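Comparing Two Grippers in the Simulated Kitchen

The March entry on this blog concerns the trial of two grippers, the Nundberg parallel model and the softer Murkico, each fitted in turn to the same simulated arm. The Nazari controller was used throughout, with its default settings. Each gripper was given 51 attempts at the same task, in which the arm rises from below the counter and reaches for the stand mixer.

The approach has proved harder to plan than the grasp. The arm begins low, folded close to the base cabinet, and must clear the front edge of the marble-patterned countertop before it can turn toward the mixer.
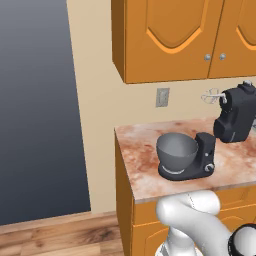
Results to Date

The Nundberg completed more attempts and is the preferred choice for rigid objects. The Murkico was more forgiving of a poor approach angle, but it required 12 additional planning steps per attempt. Camera placement was held constant for both.

A further series of 200 attempts is planned with the Kisitz controller. Settings files for both grippers will be posted once that series has been completed.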